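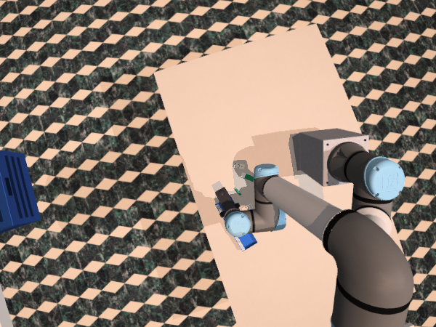 Tumbling blocks is a geometric surface pattern made from 60-degree rhombuses set in three tones, arranged so that groups of three read as cubes seen from one corner. It is used in floor tile, parquet, patchwork, wallpaper and inlaid furniture. In mathematics the underlying arrangement is called the rhombille tiling. Other trade names include cube work, baby blocks and, in some catalogs, reversible cubes.

Geometry

Each tile is a rhombus with two angles of 60 degrees and two of 120 degrees. All four sides are equal. The short diagonal has the same length as a side, and the long diagonal is longer by a factor equal to the square root of three. Three rhombuses meeting at their wide angles form a regular hexagon, and the hexagons fill the plane without gaps.

Two kinds of corner occur in the finished surface. At one kind, three wide angles meet; at the other, six narrow angles meet. The second kind is the harder to lay cleanly, as six joints run into a single point and any error in cutting collects there.

The cube effect depends on tone. If the three rhombuses in each hexagon are colored light, medium and dark in a fixed order, the eye takes the light one as a lit top and the others as shaded sides. The reading can flip, so that the cubes appear to hang from above or to become hollow corners. When only two tones are used, or when the medium and dark tones are close in value, the light rhombuses tend to separate from the rest and the surface reads as rows of diamonds on a dark ground.

Materials

Stone versions are cut from marble, slate or limestone. Veined stone weakens the cube effect if the veins are strong, as they cross the edges of the facets and confuse the tones. Layers who want a sharp effect choose plain stone for the light tile and limit veining to the darkest one. Cement and ceramic tiles are made either as single rhombuses or as hexagons printed with all three facets. Hexagons are faster to lay but have no true joint between the facets.

Wood versions are built from strips sawn at 60 degrees. The grain of each rhombus is normally run parallel to one pair of sides, which gives each facet a different direction and adds to the contrast even where a single species is used.

Laying

Work begins from a center line, not from a wall. Two chalk lines are snapped at right angles and a third is set at 60 degrees to the first. A row of complete hexagons is placed dry along the main line to check the fit at both ends of the room.

The pattern may be set square to the room, with one set of rhombuses pointing at the walls, or turned. Turned layouts hide walls that are out of square but produce more cut pieces at the border. A plain border strip is often added so that cut tiles end against a straight edge.

Joints are kept to 2 millimeters in most stone work. Wider joints show as a net over the surface and flatten the cubes. Grout is matched to the medium tone – a white grout outlines every facet equally, while a very dark one merges with the darkest tile.

The Uvstead floor

A well-recorded example is the entrance hall floor at Uvstead, laid in three stones from the Grarau quarry. The hall contains 2,173 rhombuses, of which 80 are replacements fitted after a drain repair along the north wall. The side length is 170 millimeters. The replacement pieces came from a different bed of the same quarry and are slightly warmer in color, so the repair can be traced in raking light.

Uneven wear is visible near the door. The light stone is softer than the dark and has dished in the main walking line, leaving the dark facets a little proud. A survey of the floor advised against grinding it level, on the grounds that the thinnest tiles would be lost.

In textiles and print

Patchwork versions are pieced by hand over paper templates or by machine from strips. The inner corners need set-in seams, sewn up to the seam allowance and stopped there. The Saithong weaving workshops produce a related design on the loom, with stepped edges in place of true diagonals.

Printed sheet flooring under the Puvo name carries the pattern at a reduced scale. The repeat is two hexagons wide, and sheets must be joined along a printed edge line to keep the cubes whole.

See also: hexagonal tiling; parquetry; isometric projection; reversible figure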